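About Preltetti

Last updated: November

Preltetti is an online marketplace for homewares, and we've been at it long enough to remember when our whole catalogue fit on one screen. These days there are 2,077 listings from 315 independent sellers, and we still get a bit excited whenever a new shop opens its doors with us.

We started in Wosville, in two rooms over a bike shop, selling other people's surplus kitchen gear by email. Orders came in overnight, we packed them before lunch and somebody walked them down to the post office. The sellers kept asking if they could just put their own stock up, so we built them a way to do it – a pretty clunky one, with a colour scheme we'd all like to forget – and that became the site you're on now.

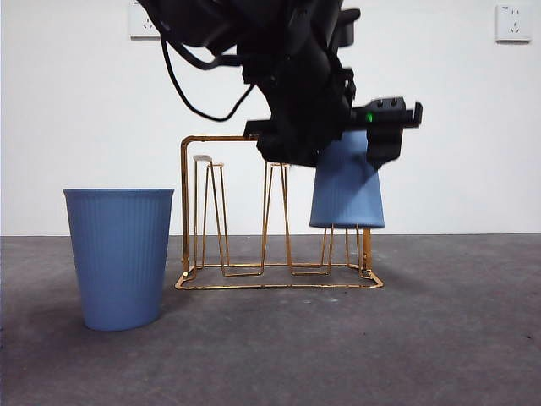
Sellers set their own prices on Preltetti, and we think that's how it should be. We charge one flat fee per sale and there's no cost to list, so a person with a single teapot to sell gets the same deal as a shop with 50 product lines. Searching works the same way for everyone too. Type in something as plain as a light blue ribbed cup, or a gold-coloured wire rack to dry it on, and the results come up by how well they match what you typed (no one can pay to jump the queue!). We rewrote that part of the site last winter and we're still fiddling with it, mostly the filters for size and colour.

Payments run through Furnuron, our own checkout. It holds the buyer's money until the parcel is marked as delivered, then passes it to the seller the next business day. If something turns up chipped or it's the wrong item altogether, you've got 14 days to tell us, and a real person on our help desk will sort it out with you and the seller together.
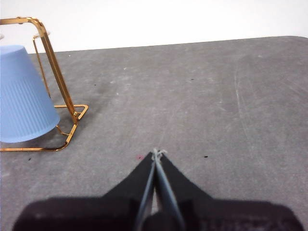 A seller called Issahaku Pottery wrote to us that the hold on payments had made them nervous at first, but that their buyers now ask fewer questions before ordering and they've stopped chasing refunds by phone. We love getting notes like that, and we read the grumpy ones as well. The bulk upload tool came straight out of a very grumpy one.

Next on our list is combined postage, so you can buy from several shops in the same town and pay for one parcel. We're trying it with sellers around Wosville first. If you'd like your shop to be part of the trial, send us a message through your seller page. The help desk is open every day except Sunday.

Contact us | © Preltetti | Back to top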